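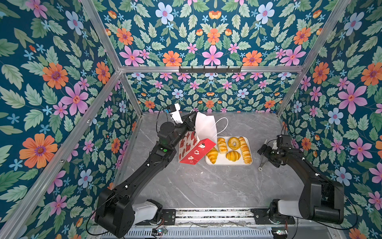 From: Ravindran Kaimal
Date: 6/20/18
Subject: Re: second bench, what are we asking for

Yetunde Olaniyan wrote:
> Can someone tell me what the second bench costs before I put it in
> the plan? Last March I was told 2,000 and then it grew. Also, do we
> need two arms on it? Krešimir says one would do for the pastry work.

Yetunde,

It grew because the 2,000 was for the frame, the rail and the tabletop. Whoever wrote it down left off the arms, much as you might price a car by its driveway.

On one arm or two: Krešimir is right as long as the bag is already open and standing up by itself. Paper gift bags with rope handles don't care to do either. One arm has to hold the bag while the other deals with the croissants, and I'd like to see him pack a twisted pastry one-handed. I've asked. He's busy.

What I'd put in the plan:

Frame, rail, marble-look top: same as the first, from Mullberg
Arms: 2, same model as now, so the spares fit
Spare gripper fingers: 4 (we bend them)
Small boards and wiring: 700, and please don't let anyone trim this line again
Wallpaper: whatever is left on the roll

Fernandes also quoted for the arms. Their price is better and the delivery date is a work of fiction. Chun-hung has the paperwork if you want to compare.

Still open: whether it goes in at Gukthorpe or stays here with us. If it's Gukthorpe, add freight and a new tray, and ask Balakrishnan about the power points before you sign anything. He measured them in March and hasn't been cheerful about it.

I can have proper quotes to you once Mullberg rings back.

Ravindran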